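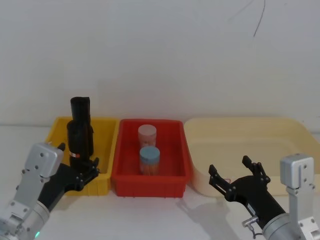 1/ Jornada de puertas abiertas en Barkmont, junio. Voy poniendo notas sueltas de la visita a la sala de clasificación.

2/ Entramos en grupos de 18. La demo la llevaba Angharad Ifans, de Surkari. Dos brazos, tres recipientes: amarillo, rojo y crema. El reparto de objetos entre ellos se decide en el programa.

3/ Según Ifans, llevan 1448 ciclos registrados desde que montaron la mesa. Cada turno dura unos 7 minutos – luego se recoloca todo y pasa el grupo siguiente.

4/ El cilindro negro, con la pinza izquierda sobre el recipiente amarillo. La derecha, mientras, dentro del rojo.
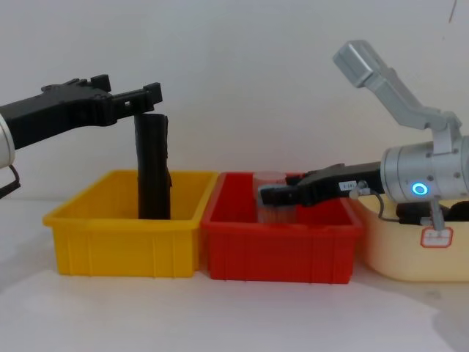

5/ ¿Hay que apuntarse para ir? Con el formulario de la web de Barkmont basta, y quedan plazas en el turno de las seis de la tarde.

6/ Al salir dan un folleto de Guerra con las fichas de las pinzas. El mío lo dejé en el autobús.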